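The Rental That Taught Me to Sleep

I quit hotels the winter my knees gave out, and I've been booking spare rooms ever since. Best decision I ever made! My sister Rochelle Baxter thinks I'm cheap (fine, I am), but she's never had breakfast with a retired ferry cook in Ditotham who makes pancakes the size of hubcaps.

It started in Batham, one wet February. The hotel wanted 385 a night and the lady over the bakery wanted 60, and she threw in a hot water bottle. I slept like a log. I woke up to the smell of rolls at five in the morning and didn't even mind, which is saying something, because I mind everything at five in the morning.

Since then I've stayed over a tailor's, behind a bait shop, and in an attic in Sutcliffe where I hit my head every single time I stood up.
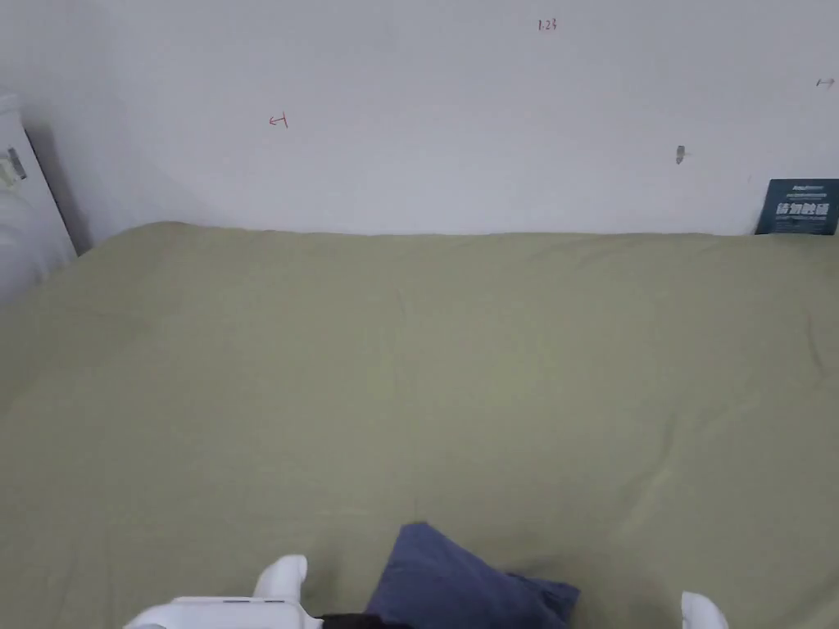 What I like best is how little a room needs. Hotels pile on pillows and art and a tiny sofa no human has ever sat on. Give me a bed with a plain olive-green sheet and a white wall with somebody's red pen marks on it, a little 123 and a couple of arrows, and I'm happy. I lie there and let my mind wander — cheaper than cable.

Next up is Hitetti, where the host has already written twice to ask how I take my eggs. I told her over easy, with plenty of toast.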